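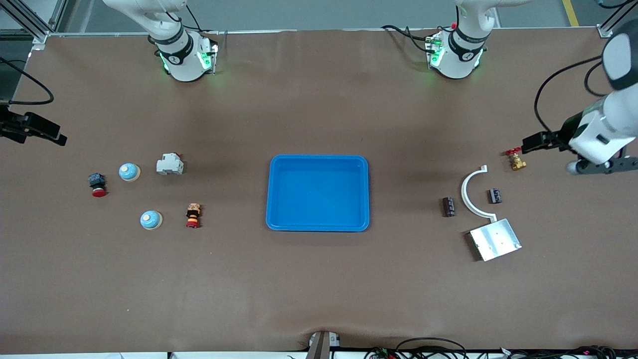

What's in the Ivbridge word list

Hi! I put this together over one long February because I kept losing my notes on the way folks in Ivbridge talk, and a plain text file seemed safer than my pile of envelopes. There are 321 entries in it so far.

Each line has the word, what it means, where I heard it (Ivbridge, Torano or Masson) and a sample sentence. Tabs between the columns, one entry per line. Spelling is a mess – most of these words have never been written down, so I went by ear.

Known problems

Nearly 50 entries have no sample sentence yet. The Torano words lean heavily toward food and weather (I was mostly in kitchens). 6 lines have a question mark in the place column, so please leave those alone until I've checked my tapes.

Using it

Take it, copy it, print it for your aunt! I only ask that you keep the place column when you pass it on. The older Dalonico list is in its own folder with 65 words, and I haven't merged it – the spellings clash all over the place and I need a free weekend.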